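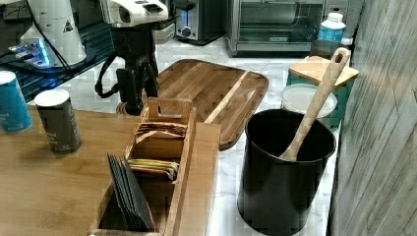
Zilholm adds shared watchlists and a calendar export

Zilholm, the web tool for keeping track of films and series, has released version 4 of its service. The main addition is the shared watchlist. A list can now have up to nine members, each with a separate progress marker, so one person can be on episode 11 while the others are still on the first season.

The release also adds a calendar export. Air dates for every series on a list can be sent to any calendar program that reads the iCal format. The feed refreshes every 30 minutes and follows the time zone set in the user profile.

Lists can be imported from Zimwood and Suris as CSV files. Titles that do not match an entry in the database go to a separate page, where they can be linked by hand or deleted. Ratings are carried over, but comments are not.

The mobile app, developed by Tejada, will receive the same functions in March. Until then it shows shared lists in read-only mode. Existing accounts are moved to the new version at the next login.

Filed under: Web services, TV series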